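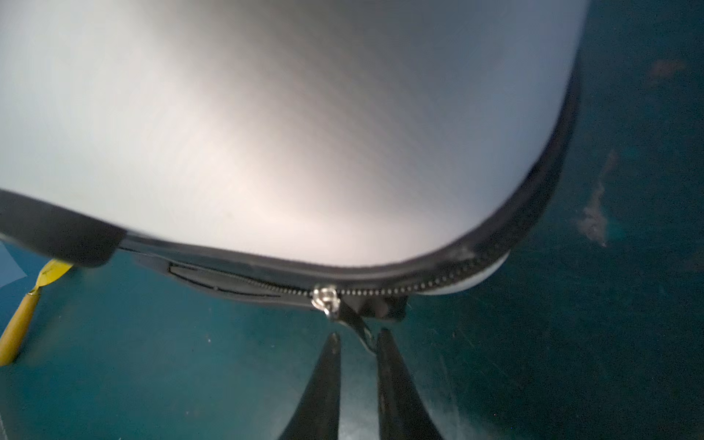 The zipper jammed a hand's width from the corner, the same place it had jammed in September, and Ruth Entwistle put her knee on the suitcase and tried again.

She had bought it in Gorstead when she was thirty-one. The man in the shop had thrown it on the floor and stood on it to show her what the shell could take. It was the colour of a new saucepan then. It had been to Workatis and back eleven winters running, in the luggage racks of coaches and once in the back of a ute under two bags of feed, and the colour had held up better than she had.

"Leave it," her brother said from the doorway. "I've got a bag you can have."

"I don't want a bag."

"It's got wheels."

"This has got wheels."

Colin went away. She heard him fill the kettle.

She opened the zipper all the way round and lifted the lid. The cardigan was the problem. It was their mother's, a grey one with leather buttons, and it took up the space of three of anything else. She took it out and laid it on the bed with the shoes, the sponge bag and the tin. Then she sat down beside them.

The house at Cisneros Street was to be handed over at noon on 3 October 2025, and it was already half past eight. The beds were going with the house. So was the kitchen table, and the piano, which the buyers had asked for and then asked if it could be tuned. Colin had told them no. Everything else had gone to him, or to the church hall, or to the tip in fourteen trips, and what was left was whatever Ruth could take on the coach.

She tried the shoes first, heel to toe along the hinge side. The tin went between them. It was a biscuit tin and it had their mother's letters in it, which neither of them had read. Colin had said they ought to burn them and Ruth had said all right, and then she had put the tin under her bed at the back, where she used to put things when she was eight.

The sponge bag went in the corner. Nightdress, slacks, two blouses rolled up. She folded the cardigan in thirds and pressed it down with both hands, and it came up again slowly.

"Tea," said Colin. He put the mug on the windowsill, there being no bedside table any more. He looked into the case. He was looking at the tin.

"I thought we'd said."

"We did say."

"Ruth."

"I'm not going to read them," she said. "I just don't want them burnt."

He sat on the other side of the bed, on the bare mattress, and drank some of his own tea. The curtains were down and the room was very bright. There was a paler square on the wallpaper where the mirror had been, and a row of pinholes above it from a calendar she'd forgotten about until that morning.

"What if they're from him?" Colin said.

"Then they're from him."

"She kept them forty years."

"Well, that's her business. She's allowed."

He thought about this. He was a big man and he had never been quick, and people had taken that for agreement all his life. Their mother had done it more than anyone. He put his mug on the floor and picked up the cardigan, shook it out, and turned it over a couple of times.

"You're folding it wrong," he said. "You've got the buttons all in a lump. Put it in flat, on the top, arms out to the sides. Then fold the arms over."

"Who taught you that?"

"Army."

She had forgotten he'd had two years of the army. She moved over and let him do it. He laid the cardigan across the whole of the case so that it covered the shoes and the blouses and the tin, tucked the collar under, and brought the sleeves across the front one after the other. They both looked at it for a moment. It looked a bit too much like a person, and Colin reached in and undid one of the arms.

"Right," he said.

He shut the lid and leaned on it with his forearms. Ruth took hold of the slider and brought it along the front. It ran well as far as the corner, then slowed.

"There's a candle in the kitchen drawer," he said. "You rub it on the teeth."

"Just lean."

He leaned. She held the two edges together with her left hand and pulled with her right, a little at a time, and felt it catch, and backed it off, and pulled again. It went round.

The coach left Gorstead at 2.41 and was late, as it always was. Colin waited with her at the stop with the engine running and the heater on — he had the house keys in his coat to give to the agent, and he kept taking them out and putting them back. They talked about his gutters. When the coach came in he carried the case across the road himself, by the handle, without using the wheels, and told the driver to mind it.

"Ring me when you're in," he said.

"I will."

She got a seat on the left-hand side. He was still standing there when they pulled out, with the keys in his hand.

Home | Stories | Poems | Submissions | About Ostisura

We use cookies to remember your reading settings. By continuing to browse you accept our use of cookies. Accept | Manage

Recent stories
The Ferry Timetable
179 Harbour Road
A Good Year for Plums
What Dennis Left in the Shed
Night Shift at the Cannery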